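Primbridge Repair and Reuse Workshop
Progress report to the Zilerham Fund, second reporting period
Prepared by Karthik Jayawardena, 2021-06-17

1. Summary of the period

The workshop reopened to members at the start of the period and has run to its normal timetable. Spending is within the agreed budget on all lines except consumables. Two of the three outputs in the grant agreement are complete. The third, the written repair guides, is behind schedule and is dealt with in section 4.

2. Premises and fitting out

The lease on the ground floor unit at Ekström Yard was signed on the terms set out in our last report. The landlord replaced the consumer unit and tested the sockets on the rear wall. The extractor over the soldering area was delivered with the wrong duct collar and was sent back to the supplier, Fullitz. The correct part has been fitted and the airflow reading is on file.

Storage has been moved from the corridor to the former office. Items awaiting parts are now kept apart from items awaiting collection, and each carries a numbered tag that matches the entry in the job book. Under the old arrangement two radios were returned to the wrong owners, and both were later exchanged.

Work surfaces are protected with green mats. Marks and scuffs on the mats are accepted as normal wear. A mat is replaced when it is cut through, and the cost is charged to consumables.
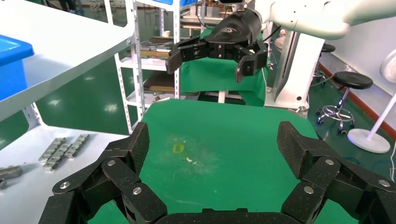 3. Sessions and attendance

Evening sessions were limited to 11 places each while distancing rules applied. A waiting list was kept by telephone and email. The limit will be reviewed in July, subject to the guidance in force and the insurer's agreement.

The introductory course was delivered 3 times. Each course has 20 hours of teaching, covering safe isolation, use of a multimeter, basic soldering and mechanical fault finding. Þórey Eyvindsson taught the electrical units and revised the handouts after the first course. The main change was to move meter practice ahead of soldering.

4. Repair guides

Drafts exist for kettles, table lamps and vacuum cleaners. The sewing machine guide has not been started. Technical checking took longer than planned, chiefly on the wording of the earth continuity test, and the printer's slot was missed as a result. We ask the Fund to agree a revised delivery date at the July review meeting.

5. Finance

Consumables are overspent by £400. The overspend is made up of solder, fuses and replacement mats. We propose to meet it from the underspend on travel, with no change to the grant total. Receipts are available on request.

6. Next period

Complete the sewing machine guide and send all guides to print.
Renew the portable appliance testing certificate.
Confirm session numbers with the insurer.
Submit the member survey results with the next report.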